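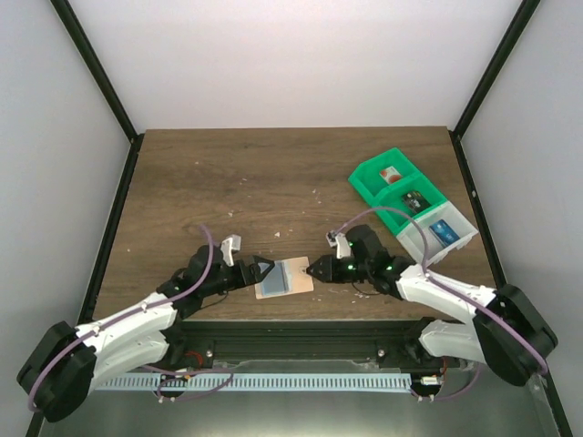 木纹台面工作台与两侧的机械臂

关于我们

Zisus是一家足球守门员技术数据服务商，注册地和办公地均在Flatoddale。公司向职业俱乐部、青训机构和球员经纪方提供比赛录像标注、扑救指标计算和球员对照报告，不从事球员经纪业务，也不参与转会谈判。

公司由Nabil Fakhoury与Majdi Srour共同设立。Fakhoury曾任青年队守门员教练，负责指标定义和标注规范；Srour负责数据库与计算模块。两人最早的工作是为当地联赛的几家俱乐部整理失球记录，当时使用的表格字段有一部分沿用至今，例如“射门前站位”“首次触球部位”和“二次进攻归属”。

业务范围

一、比赛标注。以单次射门为基本记录单位，每条记录包括射门位置、射门方式、防守遮挡情况、守门员起始站位、移动方向、触球结果及球的后续去向。点球单独建表，不与运动战数据合并计算。乌龙球保留记录，但不计入扑救率。

二、出击与传球。传中球处理分为摘球、拳击、放弃出击和判断失误四类。脚下传球按压迫等级、出球距离和接球队员位置分别统计。对方前锋封堵造成的改变方向，按原定传球目标归类；无法判断目标的，标为“未定”。

三、对照报告。客户指定一名守门员，由系统在库内检索年龄、出场时间和球队防线高度相近的对象，输出并列指标。报告不给综合评分。不同联赛之间的射门质量差异较大，跨联赛对照须附联赛修正系数，系数的计算方法列于报告附录。

平台与数据

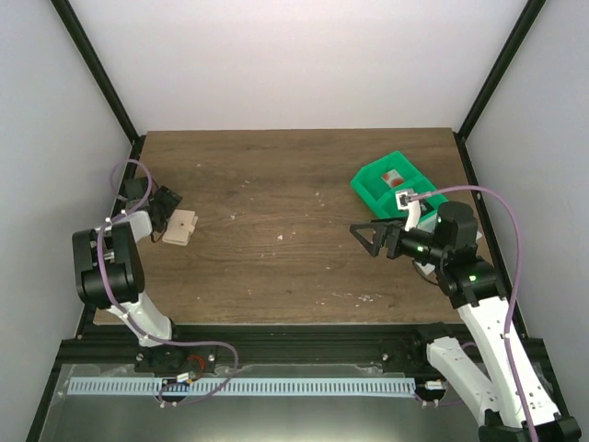 全部数据存放于自建平台Nassar。平台目前收录2,468场比赛，可按赛季、赛事、球员和射门类型查询，查询结果支持导出为表格文件。收录样本以二级联赛和青年赛事为主，顶级联赛数据仅在客户提供合法录像授权后录入。

入库流程分为初标、复标、比对和终审。初标与复标由不同人员完成，复标人员不能查看初标结果。两份记录在站位坐标或触球结果上不一致时，转入终审。终审意见写入修订日志，客户端可以查看修订前后的字段值。录像缺失、机位遮挡或画面中断的时段，只登记比分变化，不推算动作数据。

在扑救指标方面，Nassar采用射正后预期失球与实际失球之差。守门员面对的射正次数少于400次时，该差值旁会标注样本不足；达到600次后，开放按射门区域拆分的结果。两档之间只显示总值及区间估计。

青训项目

Ginen是公司面向青训机构的数据项目，适用于尚未建立分析部门的俱乐部。参加机构自行拍摄比赛，按统一格式上传，由公司完成标注。项目每年8月开放登记，以赛季为周期。未成年球员的姓名在系统内以编号代替，对照表由所属机构保管。青年组因球门尺寸和比赛时长不同，其指标不与成年组混排。

人员与合作方式

标注部门分为4个小组，各组固定负责若干赛事，赛季中途一般不调换。新进人员须先完成规则考核和试标，试标结果与标准记录的一致性达到内部要求后，方可参与初标。

服务按赛季签订协议，也接受单项报告委托。单项报告的交付时间取决于录像的完整程度，客户应在委托时说明所需赛事、时间跨度和文件语言。俱乐部名称及委托内容未经书面许可不对外披露。

数据更正申请可通过客户端提交，须注明比赛、时间点和有异议的字段。标注规范的现行版本及历次修订说明，可在平台“文档”栏目下载。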